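Search stories Enter keyword Go

Last updated: May

The Duck Shift

Genowefa Kołodziej wanted seventy-two good runs by the end of the day, and by four in the afternoon Fredy Huamán had most of them.

A run went like this. Fredy held the leader arm, the one with the handle, and the white arm on the table copied whatever he did. He picked up the duck. He put it down where the card told him to. He pressed the pedal to save, or the other pedal to throw the run away. Then he moved the duck and drew a new card.

He had been at Traltthorpe for two weeks. Before that he packed orders for a pharmacy, and he told his mother the work was about the same.

"You're hesitating," Genowefa said from behind him.

"I'm being careful."

"The policy can't tell the difference. If you stop over the duck, it learns to stop over the duck."

She went back to her desk. Fredy looked at the last run on the monitor. He had stopped over the duck for two full seconds. He marked it bad.

Sadao Arai had trained the last version, which they called Peser. Peser could find the duck almost anywhere, but it closed its fingers too early. Sadao had gone through the old recordings until he found out why. They were all made by Baltasar Segura, who had worked there before Fredy, and Baltasar closed early. He was quick enough to get away with it.

"So it's Baltasar in there," Fredy said.

"It's his timing," Sadao said. "Nine hours of it."

Fredy thought about that while he set up the last group of cards. These began with the duck in the box and the arm raised.

He sat down, took the handle and let his shoulders drop.
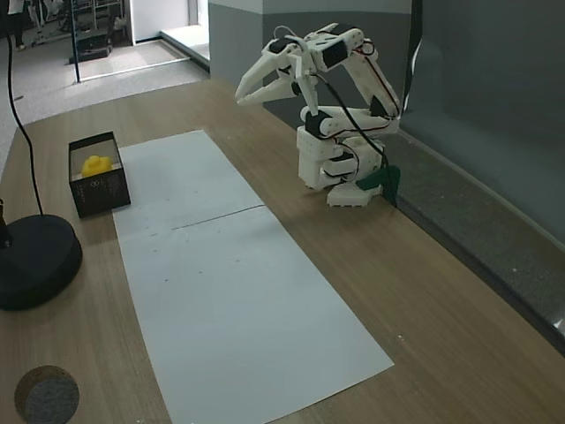

Evening

Adoración Moya came in at six to lock the cabinets and found him still there.

"How many left?"

"Two."

She pulled up a chair. Fredy did the first one without stopping. On the second he caught the duck by the head, lost it, and caught it again lower down. He reached for the pedal to throw it away.

"Keep that one," Adoración said. "It needs to see somebody miss."

He saved it and wrote "recovered" in the notes, then signed his name so Sadao would know whose timing it was.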